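Refill Club at Clirkel – Your Questions
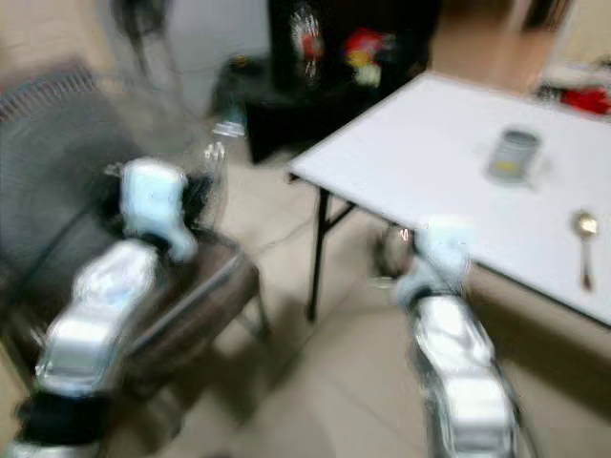 A clear plastic bottle, the kind we love to see come back again and again.

What is the Refill Club?
It's our shop's way of helping you use the same bottles for as long as they'll last! Bring one in, fill it with dish soap, shampoo, laundry liquid or vinegar, and pay only for what goes inside.

Do I have to buy a special bottle?
Not at all. Jam jars, old shampoo bottles, that giant jug from under the sink – we've filled them all. Please wash it out first and let it dry with the lid off.

How do I pay?
By weight. Put your empty container on the scale, write the number on the side, fill it up and weigh it again at the counter. The smallest amount we sell is 200 grams, so it's easy to try a new scent.

Which scents do you have?
We keep 23 products on tap, and the list changes with the seasons. The orange and clove hand soap comes back in December (we can't wait, it smells wonderful). Unscented versions of the dish soap and laundry liquid are here all year.

Can I refill food containers with soap?
Yes, but then please keep them for soap for good, and label them clearly. Store them well away from kids.

Do you run workshops?
We do! Priit Vaher teaches soap making at our Caldeira Street shop. Each class lasts 3 hours and you take home 2 bars, which need a few weeks to cure before you use them.

What if my pump gets stuck?
Run warm water through it for a minute or two. If it still won't move, bring it by – we have a box of spare pumps, and you're welcome to dig through it.

Page updated 6 October 2020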